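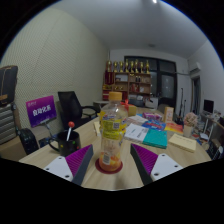

Ecaterina Lungu has been translating the backs of things for 20 years. She did the allergy warnings on a line of Nistar soups, the assembly sheet for a bunk bed she would not let her own nephew sleep in, and more juice than she cares to remember. Consider the small dark print on a yellow wrap label, the kind that goes around the top of a clear plastic bottle with an orange cap. Somebody wrote that. Somebody else, quite often Lungu, had to write it again in another language and make it fit in the same space, next to a QR code that gives up no ground at all.

"The code always wins," she says. "The designer calls and says, we have made the code bigger, can you lose a line? And I say, which line would you like, the sugar or the address?"

We are in the back office of Surnance, the two-person label translation shop she runs in Lakthorpe with Damián Zamudio. It sits over a shoe repair place and smells faintly of glue. Zamudio handles Spanish and Portuguese. Lungu handles Romanian, Italian and the phone.

She came to the work sideways. She had wanted to translate novels and did translate one, a family saga set in a salt mine, which sold fewer copies than it had characters. The publisher paid her partly in books. "I still have them," she says. "If you want one, please. Take two."

Labels paid in money. They also came with rules, and she found she liked rules. A product name can be stretched only so far. "Shake well" has to sound like an instruction and not a threat. "May contain traces of nuts" has to be dull in every language, and she is proud of how dull she can make it.

"A good label, you read it and you feel nothing," says Zamudio from the other desk, where he is eating crackers out of the sleeve and reading the sleeve.

They disagree about almost everything else. Zamudio thinks "best before" should be translated as warmly as possible. Lungu thinks warmth has no business near a date. They once spent 8 days on the word "refreshing," which the client then cut. Neither of them has let it go.

The biggest job they ever took was a supermarket's entire shelf of house-brand goods, 2767 separate texts, from bleach to birthday candles. Lungu remembers the candles best. The English said "Do not leave unattended," and a first draft came back to her, from a freelancer she declines to name, telling customers never to leave the birthday child alone. "Good advice," she says. "Wrong product."

What about machine translation? She gives me the look she must give designers. Clients do send her text that software has already been through, and they expect a discount for it. She charges them more. The worst was a hand cream that promised to "remove the hands gently." It got as far as the proof.

I ask whether she reads labels in her own kitchen. She says no, never, and Zamudio laughs so hard he has to put down the crackers. On their last trip to a trade fair, he says, she kept him standing in a gas station for up to 20 minutes while she marked up a bag of pretzels in pen. Then she paid for it and mailed it to the manufacturer.

"They wrote back," Lungu says. "They sent a coupon. The coupon had a typo."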